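Getting to Talness and Getting Around Once You're Here

I've had a few emails this month from folks thinking of moving out our way, and they nearly all ask the same thing – what's it like to live in Talness if you still have to be somewhere else by nine? I've been here 5 years now, so let me have a go at it.

The town sits in the dip between Nollow and the river, and the old road still runs right down the middle as Main Street. Most people who commute head for Nollow, where the station is. It's a ten-minute drive if you leave before seven and a good deal more if you get stuck behind the quarry trucks (ask Darren Pearce, who times it every day and will gladly tell you the results). The 82 bus does the same trip and stops outside the library, the health center and the top of Mill Lane. I take it in winter and read my book.

Parking in town is free for up to 4 hours in the lot behind Horrocks, the hardware store. I know the sign by the entrance still says two. That's the old sign, and Wendy Rowbotham has been after the county to change it all summer!

As for schools, the elementary is on Chapel Road and the older kids ride the bus to Warkia, with pickup by the war memorial at 7:40. Amber Ashworth has two on that bus and says to get there early the first week, as the driver doesn't know the new faces yet.

Shopping

For everyday things you really don't need to leave. There's the bakery, the pharmacy, Horrocks for paint and light bulbs, and the grocery on the corner for milk, cereal, detergent and all the rest of the boring stuff. The grocery stays open late on Wednesday, so that's when I do my big shop – the line is short and you can hear yourself think. For shoes or a new couch you'll be going to Warkia.
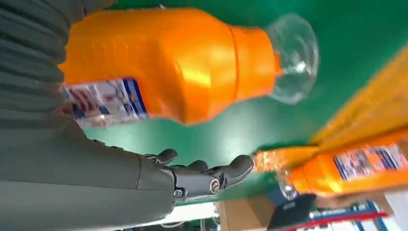
Walks

The river path is open again from the footbridge to the weir, and it's a lovely flat stroll with a stroller or a slow dog. Past the weir it gets muddy even in July, so wear boots. Ruth Pilkington leads a group from the library steps at ten on the first Saturday of the month, and new people are very welcome.

If I've missed your question, drop a note in the newsletter box at the library and I'll get to it next time.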